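Sobre nosotros

Lunes 26 de agosto
Por la Secretaría de la Escuela de Natación Akora

La Escuela de Natación Akora es una entidad deportiva sin ánimo de lucro dedicada a la enseñanza y la práctica de la natación en edad escolar. Su actividad se desarrolla en la piscina cubierta de Flendley, de 25 metros, y se extiende a lo largo de todo el curso, con una interrupción en agosto para las labores de mantenimiento de la instalación.

La escuela nació como sección acuática del club polideportivo Lernell, con un solo grupo de iniciación y dos calles cedidas en horario de tarde. El crecimiento de la demanda llevó a constituirla como entidad propia, con estatutos y presupuesto independientes. En la actualidad atiende a casi 490 alumnos, repartidos en 6 niveles, desde la familiarización con el medio acuático hasta el grupo de competición.

Método de enseñanza

El paso de un nivel a otro se decide por la destreza demostrada en el agua, con independencia de la edad. Los grupos de iniciación trabajan la flotación, la respiración y el deslizamiento en el vaso pequeño. A partir del tercer nivel se introducen los cuatro estilos, las salidas desde el poyete y los virajes. El material auxiliar - tablas, pull-boys y aletas cortas - lo facilita la escuela, salvo en el grupo de competición, donde cada nadador aporta el suyo.

Las familias reciben dos informes por curso. El primero se entrega en noviembre y recoge la evaluación inicial; el segundo acompaña a la propuesta de nivel para el curso siguiente. Quien no esté conforme con el nivel asignado puede solicitar una prueba adicional, que se realiza siempre en presencia de un técnico distinto del habitual.
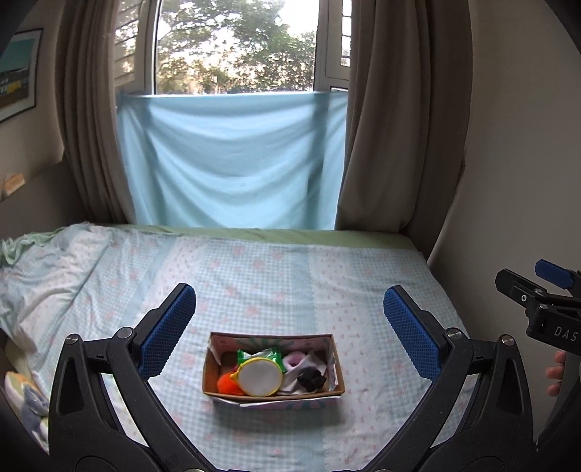
Caja de cartón con forro rosa pálido, sobre la cama.

Grupo de competición

Los nadadores del grupo de competición entrenan cinco días por semana y participan en el calendario comarcal. La preparación combina trabajo de resistencia aeróbica, técnica de estilos y ejercicios de movilidad en seco. En los meses de carga, la sesión ordinaria alcanza los 3000 metros, con series adaptadas a la especialidad de cada deportista. La escuela no exige marcas mínimas para ingresar en el grupo, aunque sí una asistencia regular, fijada en el 80 % de las sesiones del trimestre.

Cada primavera se celebra el Trofeo El Khatib, prueba de relevos por equipos abierta a escuelas invitadas. Su reglamento obliga a que todos los equipos incluyan nadadores de al menos dos categorías, y la clasificación se establece por la suma de tiempos de las cuatro postas.

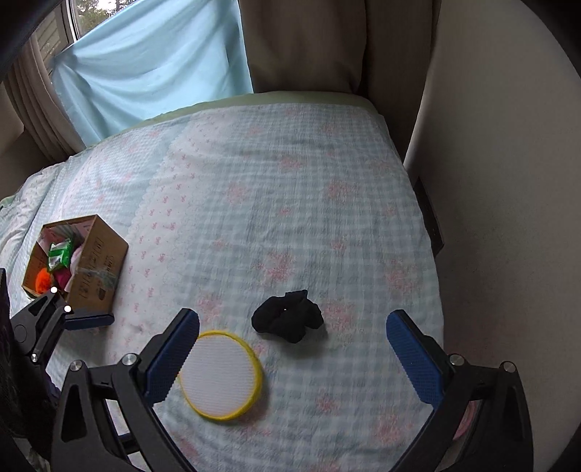

En cuanto al cuadro técnico, todos los monitores disponen de la titulación correspondiente y de formación en salvamento y primeros auxilios, que renuevan con la periodicidad establecida. La coordinación deportiva supervisa las programaciones de cada nivel y mantiene una reunión mensual con los responsables de grupo.

Inscripciones y plazas

El plazo ordinario de inscripción se abre en la segunda quincena de mayo para los alumnos que renuevan plaza y en junio para las nuevas incorporaciones. Las vacantes que se producen durante el curso se cubren por orden riguroso de lista de espera. Los hermanos de alumnos matriculados tienen una bonificación en la cuota trimestral, que debe solicitarse en el momento de formalizar la matrícula.

La secretaría atiende en el vestíbulo de la piscina, en horario de tarde, de lunes a jueves. Para acceder al recinto de baño son obligatorios el gorro y las chanclas, y los acompañantes deben permanecer en la grada durante las sesiones.

Compartido 6 veces
0 comentarios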